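Workshop Tips for Student Teams: Recording Household Tasks with a Hand-Held Gripper

April
By Nazma Ranasinghe

Print this page | E-mail this page

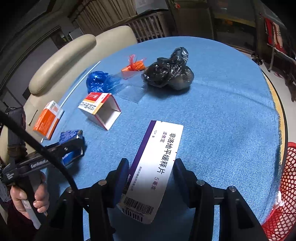 The following tips are intended for members of the Robotics Club and for students enrolled in the spring project course. They concern the recording of simple tidying tasks in the home, and they replace the sheet issued to teams last fall. Students who have not yet completed the introductory session should do so before signing out any equipment.

Choosing a work area

A table that is used every day is preferred to a cleared laboratory bench. The course asks for recordings from ordinary rooms, and teams should leave the usual cloth in place unless it slides when pulled lightly from one side. A loose cloth may be held with clips on the side opposite the operator.

Obtain permission from everyone who lives in the home, and confirm that no mail, bank papers or family photographs are within view. Prescription labels that carry a patient's name must be removed or covered.

Allow enough space to stand and to turn. An operator who must lean across a sofa or chair will tire quickly, and the recording will show it.

Selecting objects

Small cartons are suitable for beginners. They have flat sides and keep their shape under moderate pressure. Medicine cartons may be used only when empty. The contents should be moved to a safe place by an adult member of the household before the session begins, and the leaflet should go with them.

Plastic bags are more difficult. A thin bag folds away from the fingers and may cling to the cloth. Teams should not attempt bags until they can lift and place a carton without a dropped grip in a full practice round. Knotted bags are easier than open ones -- approach the knot directly and close slowly.

Clear film should be saved for the final sessions. It is hard to see against a pale surface, both for the operator and for anyone who reviews the recording afterward.

Handling the gripper

Wipe the finger pads with a damp cloth before each session and let them dry fully. Do not use kitchen spray or furniture polish. Pads that have become smooth should be reported at the equipment desk.

Approach a standing carton from above, with one finger on either side, and close until the carton is held without bending. A carton that bows at the center is being squeezed too hard. Crushed cartons may be kept for practice, but each should be noted in the team log, as a worn carton behaves differently from a new one.

Keep cables clear of the objects being moved. The cable should hang in a loose curve with enough slack for the full reach of the arm. Teams of two should assign one member to watch the cable while the other operates, and the two should trade places at the halfway point.

Set a tool down only on a flat surface. It should never be left on the arm of a sofa.

Pacing the work

Sessions are limited to two hours, including setup. Each team is expected to submit around 600 recordings by the end of the term, and steady weekly work is strongly advised. Four teams -- Rovo, Brulik, Agudelo and Lestach -- are registered this term, and each has its own shelf and log book in the equipment room.

Begin each recording with the fingers open and away from the table. Complete one action, return to the starting position and stop. If an object is dropped, do not restart. Let the recording run, pick the object up again if it is within reach, and mark the entry "recovered" in the log.

Objects should be rearranged between recordings. Turning a carton on its side or moving it to the far edge of the table is sufficient.

After the session

Return the table to the condition in which it was found. Plastic bags belonging to the household should be given back, as many families save them. Empty cartons supplied by the club go into the team's storage bin, flattened only if they are no longer needed.

Coil the cable loosely and secure it with the cloth strap. Tape leaves a residue and must not be used.

Log books are due at the equipment desk by 4:30 p.m. on the day the equipment is returned. Questions about these tips, or about the grading of the project, should be directed to Nazma Ranasinghe during posted office hours.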